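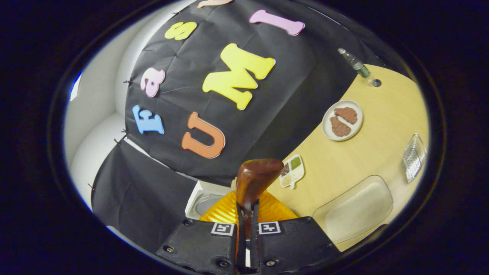
Shahla Sharifi wrote in to say vinegar did nothing for her cutting board, still reeks of onion, what now. OK. Quick round of fixes, mostly smells and stains, no particular order.

**Onion board.** Coarse salt, half a lemon, scrub with the grain. Leave 5 minutes. Rinse cold, stand it on edge to dry. Vinegar is fine for fish but weak on onion, I should of said that in June.

**Tea rings in mugs.** Baking soda, barely damp cloth. Skip the bleach.

**Stuck jar lid.** Wide rubber band round the lid. Or tap the edge on the counter, turn it, tap again. Running it under the hot tap works too but then your hands are slippery.

**Cloudy glasses.** Hard water, probably. Soak in white vinegar, warm water, half and half. If they're still cloudy after that they're etched and thats that.

**Drawer that sticks.** Candle stub along the runners. Old Istard cabinets in my kitchen, did all of them in one go, haven't touched them since.

**Burnt pot.** Cover the black bit with water, spoon of baking soda, simmer, let it cool. Wooden spoon to lift it. Not on aluminum, goes dark.

**Musty towels.** Wash hot with a cup of vinegar, no softener. Then wash agian with plain detergent. Dry all the way before folding.

**Dull knife, no stone.** Bottom of a mug, the rough unglazed ring. Few light strokes each side. Gets you through dinner.

Moths next time, have over 42 messages on moths.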